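Diary: the soup month

September, and the kitchen still has no cooker in it.
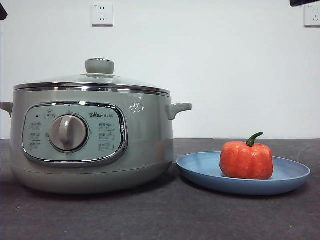
Morning, before the plasterer

Up at six because the skip lorry was. The builders from Kolness said the lorry would come "first thing", a phrase which has until now meant shortly before lunch, so I had made no preparations of any sort and met the driver in a dressing gown and one walking boot. He was very decent about it. The skip is now at the front instead of the side, which means the bins are at the side instead of the front, which means I have to carry everything through the hall past the new floor I am not allowed to walk on.

The new floor is the reason for most of my unhappiness. It was supposed to take two days. It is on day nine. Underneath the old lino there was a second lino, brown, and underneath that a layer of newspaper advertising corsets, and underneath that a hole. The hole was priced separately. It came to 842 pounds, for a thing that is by its nature an absence. I asked whether we might keep the hole and put a rug over it and the foreman laughed for longer than I thought the remark deserved.

The worktops are in, I'll give them that. And one wall has been painted white, so if I stand at the right angle and keep my eyes up I appear to own a finished kitchen.

Eleven o'clock

Plasterer came, looked at the ceiling, breathed in through his teeth and went to get a sandwich. I have noticed that each trade has its own noise. Electricians hum. Plumbers sigh downwards, at the floor. The tiler said "oh dear" before he had taken his coat off.

Used the wait to ring Budari about the cupboard doors. I was twenty-fifth in the queue at the start and, after a long spell of pan pipes, seventeenth. There I stayed, until a recorded lady thanked me for my patience and cut me off. I rang back and got a young man who told me the doors had been delivered. I said they had not. He said he had a signature. I asked what the signature looked like and he said, after a pause, "wavy". Mine is not wavy. Mine looks like a spider that has given up. He is opening a case.

Lunch

Soup. I am living on electric pot suppers, and as of this week on electric pot lunches too. I have now done lentil, leek and potato, lentil again, a stew that was lentil with ambitions, and rice pudding, twice, for morale. I did try porridge in it on Tuesday's leftovers principle (anything will go with anything if you stir) and will not be writing that one down for the grandchildren.

Washing up is in the bath. I had imagined this would be rather like camping and it is, in that my back hurts and there is grit in the forks.

Afternoon

Walked down to Janjua for onions and to be in a room with a ceiling. They have moved the onions. They have moved everything, in fact, and put the birthday cards where the bread was, so that half the village was standing in front of the birthday cards looking hungry. Bought onions, a card for nobody in particular and a bag of those hard mints. Stayed longer than the onions needed. It is a warm shop and the floor goes all the way across.

Came home to find the plasterer had done half the ceiling, and done it beautifully, and gone. He left a note on the fridge, which lives in the sitting room now, next to the piano. The note said "back tmrw or after". I have pinned it up with the others. There is one from the electrician that says only "not that switch", with no clue as to which.

Went through the sums at the piano. The first quote for the whole job was so reasonable that I ought to have been frightened. Since then we have had the hole, the pipe behind the hole, and the lintel. The lintel is 1,870 pounds and I shall never see it again once it is covered up. I suggested leaving it out on show, given the price, perhaps with a small lamp. No laughter from the foreman this time. I think I have used up my allowance.

Evening

The Flornix paint cards arrived in the post, late, and I have spent a happy hour with them taped to the wall, in spite of the fact that I can't tell them apart. There are four whites. One of them is called after a kind of goat's cheese. By daylight they are all the same and by lamplight they are all yellow. The wall that is already white is a fifth white, chosen by the painter, who said it was what he had in the van. I suspect the van white will win.

Rain since tea. There is a drip somewhere near the back door that I can hear but not find. I have put down a bucket as a gesture.

To do: chase the doors. Ask which switch. Find the other walking boot, last seen near the skip, and try not to think about the skip. Soak the chickpeas, as a change from lentils.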